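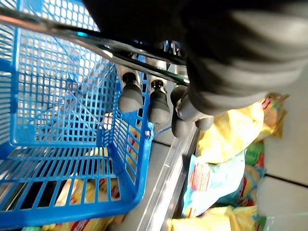

Blue basket, yellow snacks. Thread on the old Hilteck bottling plant follows, get comfortable.

Went to the city's open evening on the Hilteck site last night. For anyone who moved here recently, Hilteck is the long brick thing behind the Benavides Street bus stop with a birch tree growing out of the roof. It closed in 2000 and has been about to become something ever since.

The current something is a public market with a rooftop garden, a swimming pool and "flexible civic space." I asked what flexible civic space is. It's a room.

Plan comes from an outfit called Unamano, hired by the Farnow city council last spring. Nice people, very good shoes. They brought a model with tiny trees on it and I would happily live in the model.

For the record, earlier plans for this building that I personally sat through on a folding chair: a concert hall, a tech campus, and a museum of bottling. That last one had a gift shop drawn in before it had any exhibits.

The big change this time is that the city owns the land. It used to be split between the city, the railroad and a holding company that answered letters once a year, if it was in the mood. The railroad strip came over in the fall. That was the holdup for most of my adult life and it got one line on slide 22.

Slide 22, by the way, was also where they put the parking. There isn't any. Well, there's "shared parking with neighboring uses." The neighboring uses are my street.

I'm fine with no parking! Put a bus there! But the bus that stops at Benavides quits running at 7 in the evening and the drawings all show people strolling around at dusk with ice cream. How are they getting home. Are they staying in the flexible civic space.

Somebody at the back asked about the soil. Bottling plants had their own truck yards, truck yards had fuel tanks, and you can guess the rest. Answer: testing is "underway." Follow-up: since when? Answer: it is "about to be underway."

Credit where due, the brick stays. All of the street side, the loading arches, even the painted sign on the north wall. Previous plans kept the chimney and knocked down everything attached to it, like keeping the hat and throwing out your uncle.

The pool is the part people really want. You could hear the room wake up. Farnow had an outdoor pool until the liner went, and every summer since then the kids have been sent to the next town over, where they pay the out-of-town rate and get looked at.

So naturally the pool is in phase 3. Phase one is the market, phase two is the roof garden and the paths. Phase 3 has no date and a very pretty picture.

I asked if phases could swap places. I was told the phasing "reflects funding readiness." I wrote that down and I plan to use it the next time I'm asked when I'll fix the back gate.

Money: a state grant for cleanup, a bond the council hasn't voted on, and rent from market stalls. I'm not an accountant, but the stalls seem to be holding up a lot of roof.

The rents are the bit I'd watch. The Saturday sellers down by the river pay almost nothing and set up on card tables. The two I talked to would love a real roof and a drain in the floor. Neither of them has been told what a stall will cost.

There was a sticker exercise. Green sticker for things you like, orange for concerns. They ran out of orange and a man started drawing circles in pen. Very democratic. I put my last green one on the birch tree, which the plan removes.

What happens next: the comment form is open on the city site, and the council takes up the bond on Thu 9 January, 6 pm, upstairs room at city hall. You have to sign up at the door if you want to speak. Doors open at 5:30 and the list fills fast when there's a pool involved.

If you only put one thing on the form, I'd ask for the evening bus. It's cheap next to everything else and they can't say it's waiting on soil.

People are asking if I'm for it or against it. For it, mostly. I've walked past that fence twice a day since I was in school and I'd like to see the inside before my knees give out.

Yes, I'm going on the 9th. Yes, I'll post. Somebody bring a cushion, those are the same folding chairs.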